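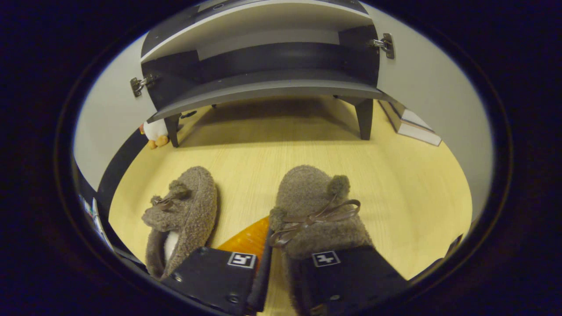 Why does the sourdough keep coming out dense on the bottom? The dough is going into the oven before the bulk rise is finished, and the thermometer in the kitchen reads warmer than the dough itself.

Checked this again Thursday with the probe. Water at the tap 10 degrees cooler than I had been assuming. Flour straight from the hall, also cool. The recipe from Keisha Mbeki gives times only, and her kitchen in Visser faces south. Mine does not.

Batch as mixed: 340 grams water, the usual flour, starter fed the night before, salt held back half an hour. Folded four times. Left it in the straight-sided jar with a rubber band at the starting level, so the rise can be read off the side. At the hour the recipe calls for shaping, the dough had gone up by a quarter. Waited. Shaped late in the evening when it reached the mark for three quarters, then into the refrigerator overnight.

Baked 36 minutes, lid off for the last part. Crumb even to the base. Crust a shade too dark on one side, the oven's back left corner as always. Turned the pot halfway, evidently not early enough.

Edivaldo Falcão called at lunch about the rye. He still buys from the mill at Karkik and says the June sacks run coarser. I have over half a sack of the old grind left and will use that first. He does his bulk rise by dough temperature alone and writes nothing down. I prefer the jar.

Starter notes: doubled in five hours, smell mild, no liquid on top. Kept one spoonful back in the small jar as a spare.

Next batch: warm the water, leave everything else alone. Move the jar to the shelf over the boiler if the dough reads low after mixing. Buy salt. Return the second banneton to Keisha.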